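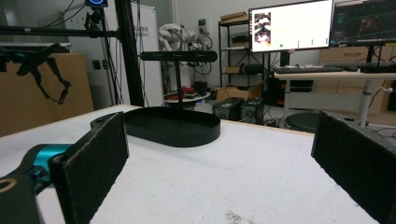

# fawzy

Fawzy is the plain-text inventory of the Normont workroom. Every tray, shelf, stool, box and stand that lives in the room gets one line in one file, and you can search the whole lot in a second. I've wanted something like this for years and I'm so pleased with how useful it already is!

It grew out of the old Dralness spreadsheet, which had nearly 700 rows, many of them duplicates (one stapler was in there under three spellings). After the January tidy we are down to 147 entries, and every one has been checked by somebody standing in front of the thing.

Last full check: January 11, 2025

## What's in the repo

- `items.csv` is the inventory itself
- `zones.md` says what we call each part of the room
- `boxes/` has one text file per cardboard box, listing the contents
- `gone.csv` is for anything that left the room, with a note on where it went

## Columns

| column | meaning |
|---|---|
| `id` | short number, never reused |
| `name` | what you'd call it out loud |
| `color` | main color only |
| `zone` | where it belongs when no one is using it |
| `notes` | anything goes |

A few rows, so you get the feel:

```
id,name,color,zone,notes
012,oval tray,black,table,raised rim
013,T-shaped stand,black,table,bar on top has small openings
031,shelving unit,black,back,metal
034,computer tower,black,floor,in front of the shelves
035,computer tower,black,floor,next to 034
052,stool,black,desk,round seat
058,whiteboard,white,wall side,
```

Please keep names boring. "Oval tray" is perfect. The Dralness sheet had "the good tray" and "other tray (new)" and I still don't know which was which.

## Zones

There are 4: `table`, `desk`, `back` and `wall side`, plus `floor` for things too heavy to move without a plan. The white table is the one with the scuffed top. I'm fond of the scuffs and don't want them painted over, but do give it a brush-down when you finish, as crumbs and specks collect near the front edge.

The tray and the stand both have `table` as their home zone. The stand goes behind the tray.

`back` covers the black shelving unit and whatever is on it. Cardboard boxes can go on the top or lower levels. An open box on the floor is fine while you're sorting it; once it's sorted, tape it, number it and add a file in `boxes/`.

## Adding something

1. Look for it in `items.csv` first, including under dull names.
2. Take the next free `id` and fill in the row.
3. Put the same number on the thing with a paper label, somewhere it won't get rubbed off.

Small stuff like pens and tape doesn't need a row. If it would take you more than a day to replace, it does.

## Known gaps

- Cables are only listed by the bundle. I'd love help here!
- 2 boxes came over from Buvari and haven't been opened, so their files just say "unsorted"
- the red things on the round table still need proper names
- `color` has both "gray" and "grey" in it, American spelling wins, fix them when you see them

## License

Copy the format for your own room, change whatever you like. If you find a neat way to handle things that come in sets, open an issue and tell me about it.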